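Home | Research | Policy | Opinion | Events | Contact

OPINION

The Demonstrator Deserves a Place in the Record

By Imani Montoya
Jan 2, 2022

When a laboratory reports that a robot has learned a household task, the report usually names the model, the computer that trained it and the share of trials that succeeded. It seldom names the person who showed the robot what to do. In the view of this institute, that omission weakens the science and should be corrected.

Demonstration is skilled work. An operator who guides an arm by hand feels its weight and resistance. One who drives it from a remote station must judge depth by eye and accept a small delay. The two methods produce different motions, and a policy trained on a mixture of them will carry traces of both. At Hurnstead, our staff collected 750 demonstrations over one season, of which 110 were discarded. Most of the discarded ones came from the first week of each new operator.

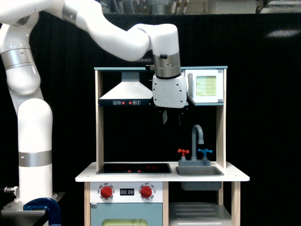
A robot arm with its gripper lowered between the range hood and the microwave of a toy kitchen.

Toy kitchens are sometimes dismissed as unserious. The objection is misplaced. Knobs, taps and doors must be approached from a workable angle whatever their size, and a low shelf punishes a careless path of the wrist. Solomiia Shevchuk, who supervised our remote sessions, found that her operators disagreed most about the approach and least about the grasp. Some came straight down toward the cooktop. Others swung wide of the hood and lost several seconds – a habit the trained system then copied faithfully.

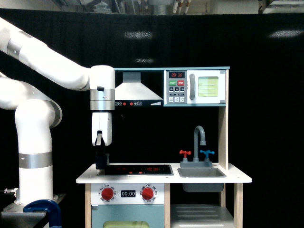
Such habits can be studied only if they are recorded. We therefore propose that every published set of demonstrations state how many people contributed, how long each had practiced, which method of control was used, and on what grounds a trial was thrown out. Operators should be credited by name where they wish it. The Vinda collection, to which Olesia Kravchuk and Fedir Pavliuk contributed almost 200 trials, now follows this rule, and the added paperwork has been modest.

Some colleagues hold that larger collections will wash out individual differences. They may do so in time. Until that has been shown, a reader who is told nothing about the teacher has no means of judging what the pupil was taught. Funding bodies could settle the matter by asking for this information in the final report of any grant awarded after May.

COMMENTS (2)

Charito Bautista
I drove an arm remotely for two years and my name appears in no paper. I would add rest breaks to the list. My last trials of the day were visibly worse than my first.

R. Dmytriv
Agreed on practice time. Less sure about names, as small labs may end up ranking their operators.

RELATED
Hand Guiding or Remote Control: Notes From the Tallis Workshop
What Counts as a Failed Trial?
Keeping Session Logs That Others Can Read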